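Ticket 2593: Label printer on packing bench prints every label twice, except Fridays
Opened by: Doina Vlachou, Vitetti Bakery Supplies
Status: Closed (grudgingly)

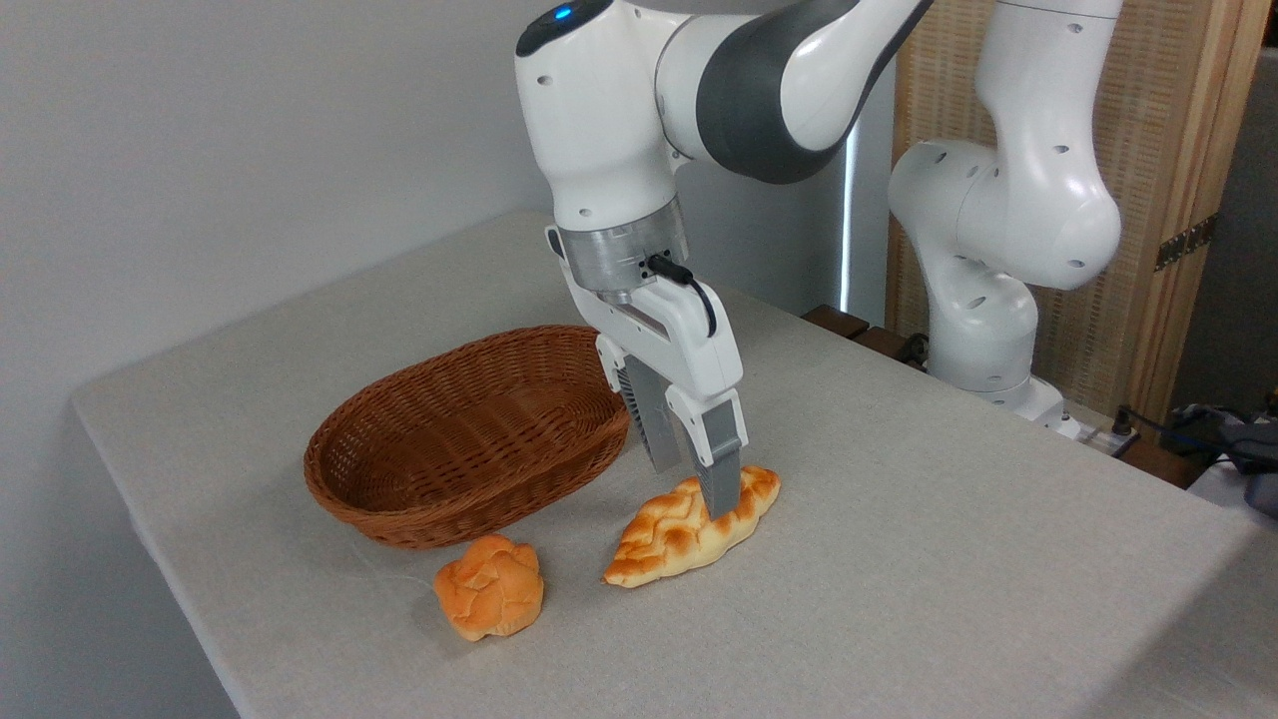 Reported fault: since the Kovow update, the label printer produces two copies of each label. The second is blank apart from the allergen line, so we now have a drawer of stickers that say "contains wheat" and nothing more. The staff have found uses for these. The office kettle contains wheat.

Tried before opening the ticket: off and on. New roll. Other new roll. Stern words.

Sep 14, 2018, 09:19
Support asked for the driver version. It is 2. Support asked if I meant 2 point something. The screen says 2. I have asked it to elaborate and it won't.

10:05
Removed the driver and put it back. The printer now appears in the list as "Liapis (Copy 9)". Copies 1 to 8 are also there, all marked offline. Deleted the lot. Test page came out fine, once, on its own. Did not celebrate.

10:40
Printed a real batch. Single labels all the way through. Support suggested closing. I pointed out that it is Friday and it has never misbehaved on a Friday, so this proves very little. Ticket left open over the weekend.

Monday, 08:15
Doubles again. Asked what runs Monday to Thursday and not on Friday. Support said nothing should. I went through the scheduled jobs myself and found one called "Prutelex nightly", set up in March, which puts the old label template back at six each morning. The old template has a second page. On the second page is the allergen line.

08:50
Job switched off, template replaced, queue cleared. Printed 19 labels and got 19 labels.

Tuesday, 08:20
Still single. Support would like to know who set up the Prutelex job. The account name on it is "temp" — we have had a few of those.

Wednesday, 08:10
Still single. Close it. Please leave the notes on the ticket for whoever does the next update, and put the word "template" somewhere they can search for it.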